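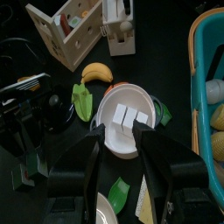 # Can a machine clear up a kitchen yet? (split from the dishwasher thread)

**Tudose_fan** wrote:

Moved this over as the dishwasher thread was getting long. The question was whether any machine on sale or close to it can do ordinary chores. I don't mean vacuuming, which has been fine for years. I mean picking up mixed things off a table and putting them where they belong.

The picture at the top is the kind of work I'm talking about. Three white cubes in a bowl, two black fingers at the bowl, and toy food lying about on the table. It is toy stuff but I think it is a fair stand-in for a real worktop after the children have had their tea. My view is that we're close. Five years at most for something you could buy.

---

**lathe_and_kettle** wrote:

I don't agree, and I work with these things. We have two arms on the packing line at Prammont and they are very good at one job. They pick a carton, turn it and put it down. When the carton supplier changed the flap last November we lost 8 working days getting them right again. The cartons looked the same to me.

Now look at the mess in your picture. A banana, a leaf shape, another leaf shape between the gripper fingers, something that looks like a sponge, a basket with balls in it. Everything is a different size and stiffness. A person doesn't think about that at all.

---

**Tudose_fan** wrote:

But your arms are running fixed programs. The newer ones learn from people doing the task over and over with the arms, so a changed flap ought to matter less.

---

**lathe_and_kettle** wrote:

Ought to. Have you seen one go into a building it wasn't trained in?

---

**mrs_pegbag** wrote:

I only want to know when one will do the washing. Not the machine part, the rest of it. Sorting, hanging out, bringing in when it rains, folding, putting in the right drawer of the right person. I have been told it was coming since I had my first child and she has left home.

If it can put three blocks in a pot that's nice, but my table never has just blocks on it.

---

**gripforce** wrote:

Folding is further on than you might think. Flat towels and T-shirts, one at a time, laid out on a clear table, have been done plenty. What is still poor:

- getting one sock out of a heap without three others coming with it
- anything inside out
- fitted sheets
- knowing whose it is

The last one is not a gripper problem. You would have to tell it, and keep telling it as the children grow.

On the picture, the thing I'd look at is the right finger pressing on the edge of the end cube. Pressing on the edge of something small is where a lot of grips go wrong, as the thing can tip or slide out. You can't tell from a still how it went. But if someone asked me why picking is hard I would point at that finger and that cube. The fingers are wide and the cubes are side by side, so there isn't much room to get round one without bumping the next.

---

**Tudose_fan** wrote:

Thinner fingers then.

---

**gripforce** wrote:

Then you can't lift the pot. That's the trade-off. We have a drawer of fingers at work and change them by hand between jobs. A person in a kitchen picks up a pea and then a casserole dish with the same hand.

Suction is good on flat lids and boxes. It's no use on a sponge.

---

**north_bench** wrote:

I run the small-parts side of a repair shop, so a bit of both worlds. We trialled a Morier arm for kitting, that is taking parts from bins and laying them in a tray in order. The salesman's figure was 30 trays an hour. We did get that on the first afternoon with clean new parts in tidy bins.

In the third week I went through the log and there were 146 stops that needed a person. Most were quick, someone walks over, moves the washer that has stuck to its neighbour, presses go. But the person has to be there. It doesn't save a wage if somebody has to stand near it.

We kept it for one product, where the parts are all big and all the same. It earns its place on that one.

---

**lathe_and_kettle** wrote:

That is exactly how ours ended up.

---

**sideboard_sue** wrote:

Can I put the other side. My mother has bad hands and can't grip. She doesn't need a machine that does 30 of anything in an hour. If it took ten minutes to lift a pan on to the draining board she would be delighted, because at present it waits until I get there in the evening. Shop-floor people always judge these on speed and stops. At home slow is fine.

She would not mind pressing go again either, if the button was big enough.

---

**north_bench** wrote:

Fair. I'd still want to know what it does with a hot pan when it gets it wrong. A dropped washer costs me nothing.

---

**sideboard_sue** wrote:

Yes, I wouldn't let it near the hob. Cold things only. Picking things up off the floor would be the biggest help of all, come to think of it - she dropped her glasses under the table in the morning and had to leave them there till teatime.

---

**mrs_pegbag** wrote:

Floor would be top of my list too. And it would have to go up one step, as my kitchen is lower than the hall. Do any of them do steps?

---

**gripforce** wrote:

The wheeled ones, no, or not that I would trust. The ones with legs can, but I wouldn't have one in a narrow hall with an older person. They are heavy and if they fall they fall on whatever is there. An arm fixed to a worktop is the safer thing and also the less useful thing.

Also worth noticing in the picture that there is a second arm coming in from the left. With two you can hold the pot steady with one and work in it with the other, which is how you or I would do it. It also means two lots of everything to pay for and to go wrong, and they mustn't knock into each other. On that table the space is already tight with the box at the back and the basket down the side.

---

**Tudose_fan** wrote:

Zonditz had a kitchen demo with two arms at the trade hall. It cleared a table into a rack and wiped down. I watched it go through 3 times and it didn't drop anything.

---

**lathe_and_kettle** wrote:

Same plates each time? Same places?

---

**Tudose_fan** wrote:

Same plates. They moved them about a bit between runs. I asked if I could put my own mug down and they said not during the public session.

---

**lathe_and_kettle** wrote:

Well then.

---

**Tudose_fan** wrote:

I don't think that proves much either way. If I'd paid for a stand I wouldn't want strangers' mugs on it. Two years ago they had one arm and it took the whole session to move four cups. It is plainly getting better and I don't see why it would stop.

---

**gripforce** wrote:

I'd agree it is getting better. Where I differ from Tudose_fan is the five years. Getting from nothing to nine goes in ten has been quick. Getting from nine in ten to the point where you would leave it alone in the house is the slow part. If it broke one plate in every ten you would have it back in the box by Sunday.

---

**drainboard** wrote:

Long-time reader. I do contract cleaning, offices mainly. The job is not picking up. It is deciding. Is that bit of paper rubbish or somebody's notes? Is that cup finished with? I get it wrong now and then and I've been doing it for years. I leave anything I'm not sure of. Would a machine leave it?

In that picture there's a box at the back with blocks in, a basket with round things in and a pot with cubes in. Which of those is put away and which is the mess? I couldn't tell you without asking. The cube in the box with the green dot on it might belong with the three in the pot or it might not.

---

**gripforce** wrote:

You can tell most of the newer ones in words now, "put the cubes in the box", and they have a fair go. What they are bad at is asking when they're not sure. They tend to pick something and carry on.

---

**drainboard** wrote:

I've worked with people like that.

---

**sideboard_sue** wrote:

Is there anything at all a person could buy now for light lifting at a worktop? Not a demo. I don't mind if it is ugly.

---

**gripforce** wrote:

There are arms that clamp to a table for people with limited grip, mostly for eating and drinking, worked with a stick or a switch. So the person is doing the deciding. I would start with an occupational therapist and ask to try one before paying for anything. Take the actual pan and cup she uses. They are limited in what they can lift and a full pan will be too much.

---

**sideboard_sue** wrote:

Thank you, I'll ask. She has an appointment on Tue 27 March so I will bring it up then and take the small saucepan with me.

---

**north_bench** wrote:

Let us know what weight they quote for it, arm stretched out as well as close in. The two can be very different and the leaflet usually gives the better one.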